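From: Filipa Loureiro
To: basket-weavers list
Subject: Re: Small low baskets for the toy library, rim question
Date: Wednesday, 9:40 pm

Hi all,

Replying to Covadonga's message, and to Martim's off-list note as well, as they ask nearly the same thing. I have quoted the part I am answering and left the rest of the thread off.

> On Wednesday, Covadonga Moya wrote:
>
> I need to replace the plastic trays at the toy library before the end of July. We have 25 sets of building blocks going out on loan and I would like each one to live in its own small basket, low enough that a three-year-old can see what is inside and get a hand in from the top.
>
> My questions are these:
>
> 1. Is a low rectangle a bad idea for a beginner group? Everyone tells me to start with round.
> 2. How do you finish the rim so that it holds up to blocks being dragged over it all day?
> 3. Woven base or a thin wood base? I can get wood bases cheaply.
> 4. How do you clean them? The trays went through the dishwasher and the baskets obviously won't.
>
> I have seen baskets from Pollia that are about right in size, but I can't tell from the listing how the corners are done, and I would sooner make them if the group can manage it.
>
> Thanks,
> Covadonga

I'll take these in order.

**1. Rectangle or round**

Round is easier to weave and harder to store. For a shelf of loan sets I would go with the rectangle. You can push them up against each other and you don't lose the gaps.

What I would not do is try for square corners. Let them round off. With a sharp corner the weavers have to bend hard around a single stake, and if the material is even a little dry they crack right there. With a rounded corner the bend is shared between two or three stakes. Beginners also tend to pull tight at corners, and a rounded one forgives that better.

Keep the sides low. My first ones were too tall and the children tipped them over to get at the bottom. With a low side, a block can lean on the front edge and still be in the basket, and a child can pick it up without tipping anything.

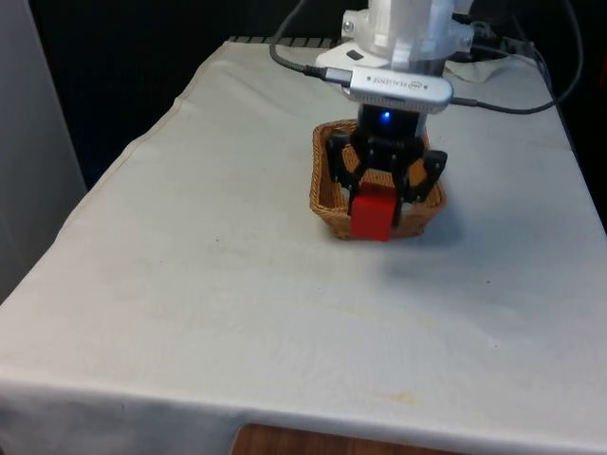 As to size, measure the blocks before you cut any stakes. I made a dozen to a size I liked the look of and then found the long blocks only fit on the diagonal. Lay one full set out flat in a rectangle, draw around it on newspaper, and add a finger's width on every side. Use that paper as your template for the whole batch. Martim asked whether one size would do for all the sets. It will if they are all the same blocks. If some sets have the arches and the long planks, I would make two sizes and mark the larger ones underneath.

**2. The rim**

I use a braided border, a little thicker than the weave of the sides. It takes more material than people expect, so leave the stakes long. If you trim them early you can't do it at all, and you will be left with lashing on a separate rim, which is fine for a bread basket but catches on things in the end. Ours that had lashed rims were the first ones back for repair, every time. The lashing wears through on the outside of the corners and then the whole thing unwinds.

For the braid:

- Soak the stake ends again before you start, even if you soaked them that morning. I stand the basket upside down in a shallow tub so only the ends are in the water.
- Start in the middle of a long side. Starting at a corner puts your join in the worst place.
- Keep the braid pressed down onto the last row of weaving with your thumb as you go. If you let it ride up, it will look even but there will be a gap under it, and small fingers find the gap.
- Tuck the last ends to the outside and trim them at a slant once the basket is dry. Trimming them damp leaves stubs later, when they shrink back.

Inês Mota showed me a version with an extra strand that sits flatter. I have never got the start of it right and went back to the plain one. She is on this list and may want to add something.

**3. The base**

Woven, if you have the time. I know the wood bases are quicker. I used them for a whole season. There were two problems. The holes around the edge are a weak point, and on the cheap ones the wood splits between the holes. The other is noise. Twenty children dropping blocks on wood bases is much louder than you would think.

A woven base gives a ribbed floor, and the ribs are useful. Crumbs and grit drop down between them, so the blocks don't get scratched up as fast. Pack the rows close. If there is any daylight through the floor, push the rows together before you turn up the sides, as you can't do it after.

The floor also decides whether the basket sits flat. Put each one on a table with a cloth over it and look along the side at eye level. Then take the cloth off and press each corner on the bare table. A cloth hides a slight rock that the children will find right away. If it does rock, dampen the base and leave it overnight under something heavy with a flat bottom. I use a baking dish full of gravel.
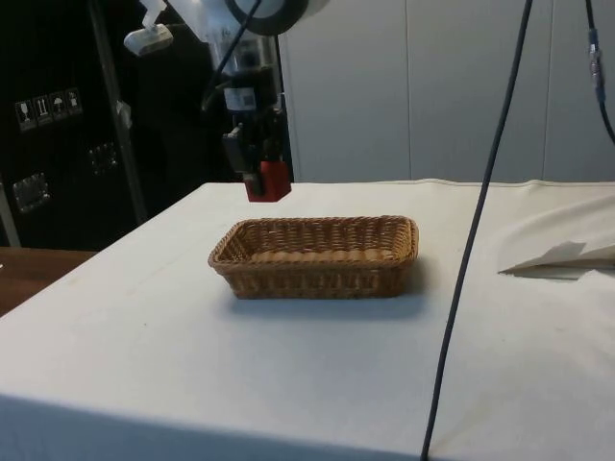 If your group only meets for two hours at a time, do the bases in one session and let people take them home to dry. Then do the sides at the next one and the borders at a third. We tried to do base and sides together and most people ended the evening with half a side and a dry mess. Cristóvão Peixoto ran his group the way I am describing and had nearly all of them finished by the third meeting.

**4. Cleaning**

Much less trouble than you fear. I do this when a set comes back:

- Turn it over and knock the bottom a few times over a bin.
- Go over the inside with a dry nail brush, along the rows first and then across.
- Wipe with a cloth wrung out in warm water and a drop of dish soap. Wipe again with plain water.
- Dry it right side up, away from the radiator, with air under it. A cooling rack is good.

Don't put it back on the shelf damp. I lost two that way to mold, both from the bottom of a stack. In fact I would not stack them at all unless they have been dry for a full day.

Leave off the varnish. I know Zein sells one for baskets and a few people here like it. It flakes at the rim with this kind of use, and I don't want flakes near children who put things in their mouths. Bare is fine. They darken a bit with handling and that's all.

**Material and quantities**

You didn't ask, but you will need to order soon if you want these for July. I keep a tally from my last batch. From one bundle I got 2 baskets of the smaller size with a bit left over for repairs. For your 25 I would order enough for a few extra, as some will go wrong in a beginner group. Budget almost 80 minutes of soaking for the stakes. The thinner weavers need far less, and if you leave them in with the stakes they go stringy.

Make the first one yourself, start to finish, before you order for everyone. You will find out whether your template is right, and the group will have something to hold and look at. I pass mine around at the start and people check it against their own all evening.

On the Pollia ones: I bought one to see. It is well made and the corners are rounded. The rim is lashed. For your purpose I would make them.

If it helps, I can lend you my template, plus one finished basket and one I stopped halfway up the sides so you can see how the corners turn. I am in town most of next week. Tell me what time suits you and I will leave them at the library desk. I would need the half-made one back, as I use it for teaching.

Martim, your question about handles: leave them off for the under-fives. They carry the basket by one handle and everything slides out the other end.

Filipa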